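Subject: Re: [cell-practice] draft wording on shared workspace and gripper state
Date: August 28, 2026

Hi all,

Thanks for the patience with this one, and for the kind notes on the July draft. I have been chewing on section 2 ever since, and I think we are close.

The earlier message said:

> Holtorcombe would like the rule to say that an arm entering a shared
> area must have its fingers open and nothing in them. Can we live with
> that across all 21 layouts?

I believe we can — at least in simulation, where the Gerlach cell is a good test, with two arms reaching in beyond an open, empty gripper and not a lot of room to be polite in.
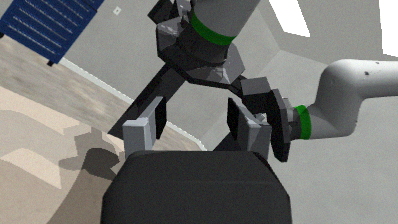

Drodwood wrote back that open fingers are fine as a starting state, but the rule should also name which arm yields, or people will each write their own answer and we'll be right back where we were last spring.

I've come around to that view. My suggestion is that the yielding arm be written into the cell file before any run begins, and that Prarken's checker refuse a file without it. It went through nearly 2,334 old files overnight without complaint, so I don't think speed is a worry.

Please send wording changes to the list and I'll fold them in.

Warmly,
the section 2 editor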